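Robotics & Automation » Safety and Standards » Working Papers

4. Rules for covered hands

4.1 Why a separate rule

Existing shop guidance at Cedovero treats a cover as clothing. Put it on, forget it. Our logs say otherwise. Of 700 sessions reviewed, 561 used a covered hand, and the cover was mentioned in the start-up notes of only 50. No fault by itself. But a fold that creeps towards a finger joint changes what the hand can safely do, and the notes should say so.

Two earlier drafts (Lins and Shih, internal) asked for a full strip-down before every session. Too slow, operators skipped it. Medeiros dropped the strip-down and kept a look-only check, done from the wrist view with the arm parked. We follow Medeiros here with small changes.

4.2 The parked check

Arm up, fingers pointing down, clear of the floor and of any object. Operator reads the wrist view and answers in writing:

(a) Are all fingertips in view and free of cloth?
(b) Can the joint brackets be seen, and does any fold lie over them?
(c) Is there open floor between the hand and the nearest object?

A "don't know" counts as a no. Marinescu argued for a third answer, "partly", and we tried it until the Tuesday review, where it was found that operators used it for nearly everthing. Removed.

Figure 3 gives the view used for training new operators. Fingertips bare, brackets showing below the edge of the cover, striped carpet between the hand and the grey object at lower right. The thick folds round the palm and thumb base are recorded but do not fail the check, as the rule concerns joints and tips only.
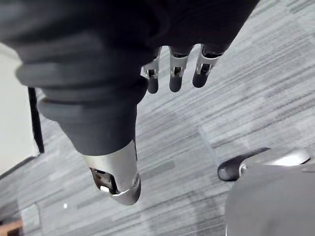

Figure 3. Wrist view for the parked check, hand covered, fingers above the floor.

4.3 Limits

The check is visual and takes in one pose. Says nothing about how the cloth moves once the fingers close, and a second look with the hand shut is being written up by Amaral for the Ulton site. Cover thickness isn't dealt with either. Operators at Wikness also asked wether cables near the work area should be listed; for now they go under "other" on the form.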